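Clemuvine Drawers: read me first

Hello, and thank you for stopping by! Clemuvine is my little collection of notes and pictures on drawers and their handles, put together by me, Oanh Hoàng, mostly on Friday evenings.

Handles

I'm fond of a plain U shape, and there are four on the pale panel in this set.
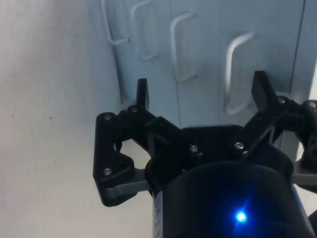
Open drawers

Look for the upper drawer of the white metal cabinet, pulled well out and empty, with its front dipping.
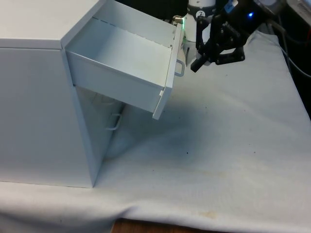 Using the files

Please share them freely, and do write if a note puzzles you.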